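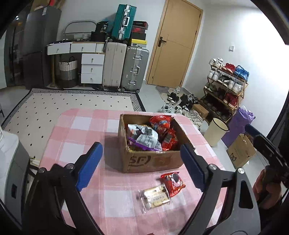
チェックのテーブルクロスの上に置いた、菓子袋入りの段ボール箱

8月 投稿者:Keegan Morin

個包装菓子の常温保管と湿気対策について

通販で届いた菓子類を段ボール箱のまま台所に置いています。未開封の袋については問題を感じていませんが、一度開けてクリップで留めたせんべいとポテトチップスが、2日程度で食感を失います。室温は冷房使用時で27度前後、湿度計は夕方に70%を超えることがあります。

確認したい点は次のとおりです。
・段ボール箱に入れたままの保管は湿気の面で不利か
・シリカゲルと生石灰系の乾燥剤のどちらが適するか
・冷蔵庫に移したほうがよいか

密閉容器はCikowの角型(容量4リットル)を2個持っていますが、現在は小麦粉と乾麺に使用中です。買い足すかどうかも含めて検討しています。

Beverley Crabtree
段ボールは吸湿性のある紙なので、防湿容器としては機能しません。周囲の湿度が高い時期は紙自体が水分を含み、箱の内側も室内とほぼ同じ湿度になります。未開封の袋であれば、アルミ蒸着フィルムなど水蒸気を通しにくい包材が多く、箱の影響はほとんど受けません。問題になるのは開封後の袋だけです。
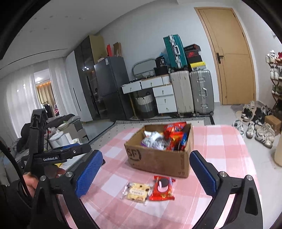
クリップ留めの場合、折り返しの両端に隙間が残ります。袋の口を3回以上折ってから幅の広いクリップで留めると多少改善しますが、湿度70%の室内では限度があります。開封品だけを密閉容器に移してください。容器はパッキン付きのものを選び、蓋の溝に粉が残っていないことを確認します。粉が挟まると密閉が保てません。

乾燥剤は、繰り返し開け閉めする容器ならシリカゲルが扱いやすいです。色が変わるタイプは交換時期が分かり、製品によっては加熱再生もできます。生石灰は低湿度まで吸湿する能力が高い反面、再生できず、水に触れると発熱します。袋が破れたものは使わないでください。菓子に同封されていた乾燥剤の再利用は、吸湿済みかどうか判別できないのでお勧めしません。

冷蔵は、チョコレートを使った製品以外では必須ではありません。冷えた袋を室温で開けると内側に結露し、かえって湿気ます。入れるなら密閉したうえで、室温に戻してから開封してください。

Nollonell
うちは海苔の空き缶です。せんべいはそれで足りています。乾燥剤はEndodiaの小袋を2つ。

湿気たものはオーブントースターで軽く加熱すれば戻ります。チップスは焦げやすいので短めに。加熱後すぐに缶に入れると蒸気がこもるため、網の上で完全に冷ましてから入れること。電子レンジは製品によって差が大きく、油の多いものは様子を見ながらにしたほうがいいです。

Keegan Morin(質問者)
回答ありがとうございます。乾麺は未開封の袋が大半だったので棚に出し、空いた容器を開封後の菓子に回します。乾燥剤は色が変わるシリカゲルにします。チョコレート菓子は別にして野菜室に入れる予定です。

最終更新:8月 21:40 閲覧数:207

関連する項目
・乾麺の保存容器と虫の侵入経路
・シリカゲルの再生温度と回数の目安
・Chisholm製保存瓶のパッキン交換
・冷蔵庫から出した粉類の結露
・開封後の海苔を冷凍する場合の手順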